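Comparing Two Grippers and Two Controllers on a Simulated Pair of Arms

Final project report, Group 8

Introduction

When our group signed up for the manipulation project in November, we pictured ourselves spending most of the term with tools in our hands. As things went, we spent most of it in front of a simulator, and I think we came out of it knowing a good deal more about controllers than we would have otherwise. The question we were given was simple enough to say out loud: if two arms share one strip of floor, does the choice of gripper or the choice of controller matter more for how reliably they come down to a target? Getting to an answer took us the long way around, and this report tries to follow that route without leaving out the parts where we got lost.

We compared two finger sets, which we call Tisside (the wide set) and Jotel (the narrow set), and two controllers. The first is Grindley, a plain joint-space controller that was handed down to us from an earlier class. The second is Agudelo, our own Cartesian controller, which we wrote over the first half of the term and rewrote over the second half.

Setting up the cell

The simulated workshop has two arms on one long mat, with a workbench on one side, shelving on the other and a utility cart against the back wall. We kept all of the furniture in every run. It slowed rendering a bit, but we wanted the camera views to have the clutter a real lab would have, and the shadows turned out to be useful when we were judging how high a gripper was hanging.

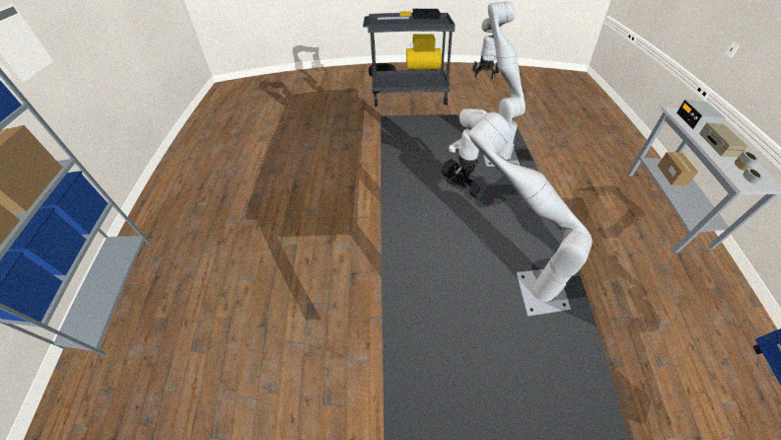 Figure 1. The two simulated arms on the mat, both with black grippers lowered.

Each run started from the same home pose. An arm was told to move out over the mat, come down to a target height, hold for 3 seconds and go back. We called a run good if the gripper stayed inside our tolerance for the whole hold and neither arm tripped the collision check. We logged 3,340 runs altogether, a number that sounds grand until you know that most of them were done overnight by a script while we slept — and that one Sunday batch had to be thrown out and repeated after we found the finger masses entered in the wrong units.

What we noticed about the grippers

We all expected the narrow Jotel fingers to win easily. They are lighter, so the wrist has less to carry, and on the first day of testing they did look wonderfully steady. The trouble showed up once both arms were moving together. With either finger set, the near arm's elbow and the far arm's wrist can end up closer to each other than you would guess from looking at the bases.

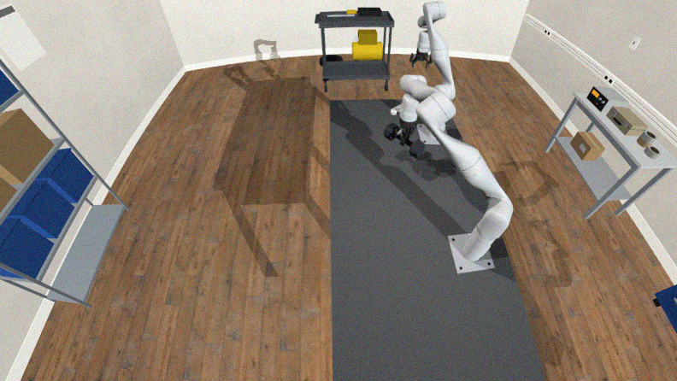

So we went back and widened the safety margin around the joints, which cost us some reach but made the collision check far less jumpy. After that the difference between the finger sets shrank to almost nothing on the slow runs. On the fast ones, Tisside still overshot a little at the bottom of the move, and we had to lower the speed limit to 30 percent before it settled the way we wanted. We were a bit sorry about that, having grown fond of the big clumsy fingers.

What we noticed about the controllers

The controllers were a different story. Grindley is very predictable. It takes the same path every time, and if the path is bad it is bad in the same place, which made it a pleasure to debug. Agudelo holds its height much better during the hold, but it had a habit of swinging the elbow out when the target was close to the base. We tried three versions of the elbow penalty before we got one that behaved, and even the last one needs a slower start than we would like.

We also moved the viewing camera more than we had planned. A low view is good for seeing the gap between the fingers and the mat, while a higher one makes it much easier to check where the two arms stand in relation to each other.

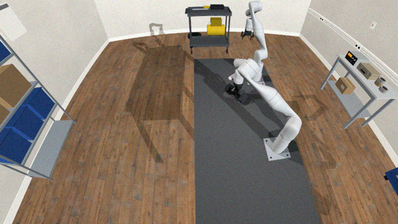
Figure 2. Both arms seen from above, with the cart, shelving and workbench.

Conclusions and next steps

For this setup, the controller mattered more than the gripper. If we had to pick one pairing to hand on to the next group, it would be Agudelo with the Jotel fingers, with Grindley kept close by for checking anything that looks strange. We would also tell them to check their units first.

We never got as far as picking up objects, so nothing here says which finger set holds things better. Friction in the simulator would need proper tuning before that comparison meant much. The run scripts and the final margin settings are in the shared project folder, along with our notes on the elbow penalty, which are untidy but complete.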